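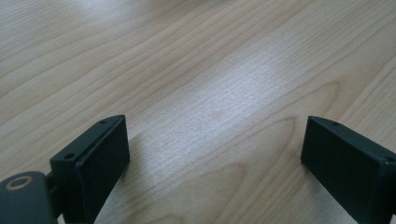
Graltlow G2 Hand-Held Gripper

Demonstration visits and equipment notes

The G2 is a two-finger gripper that an operator carries by hand to record picking and placing tasks. It has no arm and no floor mounting. The recorded motion is used later to program a fixed robot cell, so the finger shape on the hand-held unit and on the cell must match. Graltlow supplies both from the same drawings.

Demonstration visits are held at the Astwood workshop. A visit takes one half-day and is open to existing customers and to firms comparing equipment before purchase. Places are limited to 2 people per firm. The next open day is 5 April 2023. A further series is planned for July, and dates will be added to this page when confirmed.

What the visit covers

The session starts at a bare table. Wayne Simard sets the finger opening and explains how the opening is logged against time. Visitors then take the unit and make slow approaches to the table surface with nothing in the grip. This part is repeated until the operator can hold the fingers level through a full pass. Parts are introduced after the break.

Florence Campbell runs the second half, which deals with the recorded files: trimming, checking for dropped samples, and export to the Plaltness cell controller. Visitors who use another controller should say so when booking. Export to other formats is possible but is not shown by default.
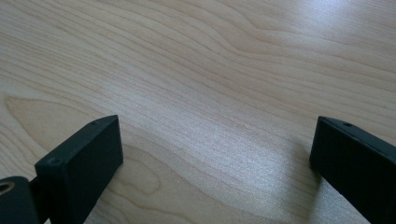 Fingers open over the bare tabletop, with nothing in the grip.

Finger and mount details

Fingers are matte and dark, with flat inner faces and screw holes along the top edge for fitting custom pads. Pads can be changed without removing the finger from its mount. Do not overtighten the pad screws; the correct setting is printed on the card in the case lid.

Maximum opening: 100 mm
Pad height: 43 mm
Power: battery pack, supplied with charger
Case: hard shell, with foam insert for the unit and spare pads

Reflective work surfaces can affect tracking in some rooms. The demonstration includes a short check for this, and customers may bring a sample of their own bench material for comparison. Samples should be flat and no larger than a standard clipboard.

Bringing your own parts

Visitors may bring parts for a trial recording. Parts must be clean, free of oil and narrow enough to fit the opening with clearance on both sides. Sharp edges should be taped. Send a drawing or a dimensioned sketch to Laurier Vachon one week before the visit. Parts that arrive without a drawing will be tried if time allows - this cannot be promised.

Booking

Write to Nathalie MacLeod at the Astwood office with the names of those attending and the controller in use. Safety shoes are required past the front desk. Loan pairs are kept in common sizes. Parking is at the rear of the building, through the Leclerc gate.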